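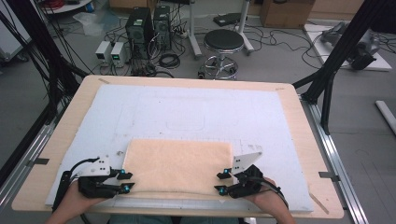
*Reading time: 2 minutes*

# Gallery: Towels and the Folding Table

**Peach towel, folded flat.** Terry-like texture, laid near the edge of a pale foam board on a light wooden table. Bare wood shows along every side of the board.

The Pelupessy Household Textiles Program maintains this gallery for students, partner residences and visitors to the Warkura building. It is concerned with towels: how they are folded, what they are folded on, and how they are put away. The text was revised on 07/04/2021 by Nadhirah Entili, and the section on storage was supplied by Hafiz Pangaribuan.

## The towel

Bath and hand towels are the first items taught in the program. A towel is considered folded when it lies flat in a rectangle, with its layers smooth and its corners brought together. Small differences between the edges are accepted in terry cloth, as the loops shift with handling. Students are asked to smooth each layer with open hands before making the next fold, and to leave the finished towel on the table until the label has been checked.

The program's linen register currently lists 213 towels, of which 74 are hand towels. Colors are recorded by name only. Peach, sand and white are kept on separate shelves.

## The surface

Folding may be done on bare wood or on a foam board. A board should leave enough of the tabletop free for it to be lifted from any side. Foam takes impressions over time, and outlines of objects set down on it will often remain. Marked boards stay in service as long as they lie level. A board that curls at the corners should be reported to the Warkura front desk.

Seating for long folding sessions is by round stool. Students who prefer to stand may do so.

## Storage

Folded towels are stacked with the main fold facing outward, in piles of no more than 11. Each pile is carried with one hand beneath it and one hand on top. Shelves are wiped down before restocking and are left open for one hour.

Towels held in the closet for more than 14 weeks without use are taken out, shaken and refolded along a different line. The full closet is checked once a year, in December.

## Use of this page

Partner residences may reprint the text of this gallery for staff training, with credit to the Pelupessy Household Textiles Program. Requests for printed copies of the folding guide should be addressed to Nadhirah Entili. Questions about shelving and closet labels should be addressed to Hafiz Pangaribuan.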